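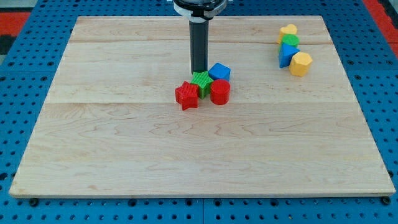
Floor De Bruijn thinks I should get rid of the stars. Her argument, sent to me in a very long message before breakfast, is that stars don't stack, they don't roll, they don't make a decent wall, and any kid over 2 goes straight for the cubes. She's raised three of them, so I listened. And then I kept the stars anyway!

I've been on a shape block kick since February, when I decided the playroom needed fewer toys that beep. The plan was to put out one board and a handful of blocks and leave it at that. I love a plain wooden board for this. It gives everything a place to be, and the colors look so good against pale wood – a red star next to a green one, a blue block behind, and I'm happy before anybody has even played with it. (Yes, I'm aware the blocks are plastic. The wooden set I wanted from Pärn cost more than my winter boots.)

Ribbed sides are a big plus, by the way. Smooth blocks shoot out of small hands like soap. I do have to go over the ridges with an old toothbrush now and then, usually after banana.

Back to the stars. My nephew lines them up so the points touch and calls it a fence. Some days they're cookies. The red cylinder is always soup, I don't know why, and you'd better pretend to eat it. Cubes get used for towers and then they get knocked over, and that's fun too, but it's pretty much the same game every time.

Deividas Baranauskienė wrote to ask how many blocks I put out at once. Four or five! The rest live in a bag on top of the closet and I swap a couple when interest drops off. When I used to dump the whole bin on the rug, it all got kicked under the couch within ten minutes and I was the one on my stomach with a yardstick.

Next up is sanding the corner of the other board, the one that got dropped on the patio. I have half a sheet of sandpaper left and a free evening, so we'll see how far I get.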